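トロシャム作業室 備品と貸出のご案内
片づけ、荷造り、ちょっとした手仕事に使っていただける共同の部屋です 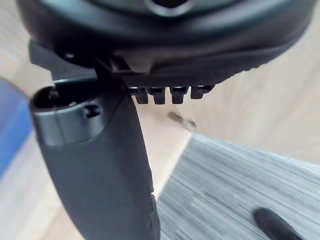 トロシャム作業室(10月)

いつもトロシャム作業室をご利用くださり、ありがとうございます。はじめての方も、ようこそお越しくださいました。このページには、部屋に備えてあるもの、お貸し出しできるもの、それから使い終わったあとの戻し方などをまとめてあります。少々長いのですが、お茶でも飲みながらのんびり読んでいただけるとうれしいです。

作業台「ホラッハ」

部屋のいちばんの働き者です。立ったままでも、背の高い椅子に腰かけても使える高さで、荷造りをする方にも布を裁つ方にも可愛がっていただいています。天板の幅は100センチ。二台を並べて一枚の大きな台にすることもできまして、季節の衣類を全部広げてから畳みたいという方は、たいていこの並べ方になさいます。並べるときは脚の内側にある留め具を必ず掛けてください。掛け忘れると真ん中に少しずつ隙間ができて、鉛筆やまち針がそこへ吸い込まれていきます(私も何本落としたことか……)。

天板にカッターを直接当てるのはご遠慮ください。カッターマットは台の下の棚に大小そろえてあります。大きいほうは丸めず、平らなまま戻していただけますでしょうか。

収納ケース「テフェラ」

ふた付きの浅いケースで、全部で30個あります。室内ではどなたでもご自由にお使いください。仕分けの途中で時間が来てしまったときは、中身を入れたまま次のご利用日までお預かりすることもできます。側面の札入れにお名前と次回のご予定を書いて、入口そばの棚に置いてください。札は鉛筆書きでお願いします。

お持ち帰りでの貸し出しもしています。引っ越しの前などに重宝しますよ。重ねても持ちやすいのですが、本をぎっしり詰めるとやはりかなりの重さになりますので、本と軽いものを半分ずつ入れるくらいがちょうどよいかと思います。

荷造り道具ひとそろい

紙テープ、麻ひも、はさみ、緩衝用の紙、宛名用の太いペンをひとまとめにして、取っ手の付いた箱に入れてあります。紙テープと緩衝用の紙は使った分だけ補充代をいただいていますが、ほんの少しでしたらお気になさらないでください。はさみは紙用と布用を分けています。柄に布の切れ端を結んであるほうが布用です。布用で段ボールを切ってしまうと、次に使う方がたいへん悲しみますので、どうかここだけはよろしくお願いいたします!

手元灯「ゲレナウ」

夕方からのご利用が増えてきたので、この秋から手元灯を入れました。首の部分を好きな角度に曲げられて、明るさは三段階です。細かい縫いものやラベル書きには一番明るいところで、荷物をまとめるくらいなら真ん中で十分でしょう。つけてすぐは白っぽく感じるかもしれませんが、しばらくすると目が慣れてきます。台の端にはさんで使いますので、取り付けたら軽く揺すって、ぐらつきがないか確かめてください。

お貸し出しの料金

室内でのご利用:作業室の利用料に含まれます
ケース「テフェラ」の持ち帰り:一週間 一組600円
荷造り道具ひとそろいの持ち帰り:一週間 600円
作業台と手元灯:室内のみ

ご予約とお受け取り

ご予約は受付の窓口か電話でどうぞ。お持ち帰りの受け取りは毎週金曜日の午後にまとめてお渡ししています。そのほかの曜日をご希望でしたら、早めにご相談ください。できるだけ都合をつけます。受付にはメクデス・タミルかハゴス・ゼレケがおります。道具のことで迷われたら、ハゴスのほうが詳しいかもしれません。

お戻しのときに

ケースは空にして、内側を乾いた布でさっと拭いてからお戻しください。濡れたままふたをすると匂いがこもってしまいます。作業台の上のものは、いったん全部どけて、棚に戻すもの、持ち帰るもの、捨てるものに分けていただくと、忘れ物がぐんと減ります。忘れ物棚はいま、たいへんなにぎわいです。片方だけの手袋に心当たりのある方、ぜひ見にいらしてください。

欠けや傷に気づかれたら、ご自分で付けたものでなくても、受付の帳面に一行書き残していただけると助かります。修理はイエイアン・ヨラスが引き受けていて、小さなものなら次の週には直ってきます。

よくいただくお尋ね

「子どもと一緒に使えますか」
もちろんです。ただ、はさみとカッターは上の棚に置いたままにして、使うときだけ大人の方が下ろしてください。

「ケースのふただけ余分に借りられますか」
申し訳ないのですが、ふたは本体と組でお貸ししています。小物を広げるトレーがご入り用でしたら、別に浅い盆がありますので受付でお声がけください。

「備品の一覧はありますか」
入口の帳面に、細かいものまで入れて39品目を載せてあります。ジナシュ・ギデイが手書きで作ってくれたもので、しまう場所の見取り図も付いています。

こんなものがあると便利なのに、というご希望も帳面の後ろのページへどうぞ。いま一番多いのはアイロン台で、置き場所を相談しているところです。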